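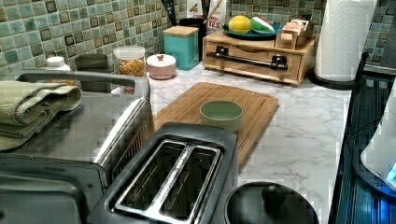

Kitchen Task Program: Equipment and Budget FAQ
Last updated Jun 11, 2025

Who is this page for?
Partner labs and site leads who are planning a kitchen station for the Dimo program and need to put numbers in front of whoever signs off. Questions about software go to the Nallbridge page.

What do I need to buy first?
The arm and its mount. Lead times on those set your schedule. Small appliances, dishes and storage jars can be bought locally the week before you start.

Do I need a purpose-built kitchen?
No. An ordinary home or break room kitchen is fine, and we prefer one with normal clutter on the counter. A toaster, a cutting board, a bowl and a few canisters give you enough for the first task set. Leave the counter the way people use it.

How much should I set aside for props?
$200 per station covers the starter set. Add to that if you don't already have a toaster oven. Buy 2 of anything that can break.

Can we use shiny or patterned surfaces?
Yes. Brushed steel, glossy plastic, veined counters and mosaic tile are all allowed. Budget extra setup time for lighting, and check for glare before you record anything.

Should the appliances be plugged in?
Only for tasks that call for it. Heating tasks need a person at the station the whole time, so count those hours as staff cost.

Lease or buy?
Sites running fewer than 5 months should lease through Zostach. Past that, buying is usually cheaper, but ask for a quote on both. Lease quotes include one service visit. Purchase quotes do not.

What gets left out of most budgets?
Spare gripper pads, shipping cases, return freight and cleaning supplies. Harpreet Marchand keeps the planning sheet, which has 19 lines. Please fill in every line, even if the amount is zero.

When are orders due?
Orders for the fall group close in September. Late orders go into the next round.

Who approves changes after the order is placed?
Halima Olatunji for hardware, Onyekachi Ibrahim for anything that moves the start date. Send the original quote with your request.

Can leftover money be moved to staff hours?
Not without a revised budget.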